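To: Arkomix packed lunch list
From: Sigrun Amundsen
Subject: Re: Lunch bags for the September intake

Dear colleagues,

I refer to the message from Liv Myklebust, quoted in full:

> Could someone confirm which bag we are to use this term? The bags are to be
> packed by 7 each morning, and my team would like something that stands up
> on the table by itself. We also need to know whether fruit may go in loose.
> Liv Myklebust, Puteo kitchen

Having consulted Eilif Engström, I can confirm that the navy blue bag with grey trim has been adopted for all sites. The order is for 200 bags, of which 100 will go to Puteo and 57 to Engebretsen. The remainder will be held at Koratico.

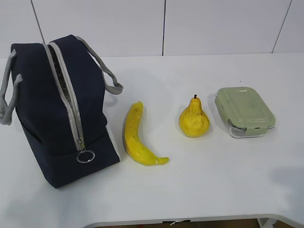
Staff are asked to open the zip fully before packing. It runs along the top and on down the front, and a bag which is only partly open makes it difficult to place boxes flat on the base. Please use the ring to draw the zip - pulling at the trim is to be avoided. Both handles should be laid clear of the opening.

As to fruit, bananas may be packed without a wrapper, provided that they go in last and lie above any box or flask. Apples and pears should continue to be placed in the side tub.
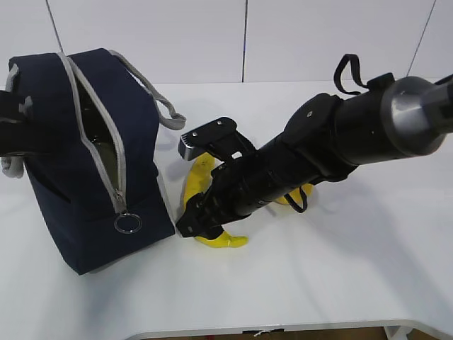 Navy bag with the zip partly open, and the banana.

Names are to be written on the card tag and tied to a handle. Nothing should be written on the fabric. Ettore Martinelli will send out the tags separately and should be told of any shortage.

Requests for further bags should be addressed to me and not to the supplier.

Yours faithfully,
Sigrun Amundsen
Catering Office, Arkomix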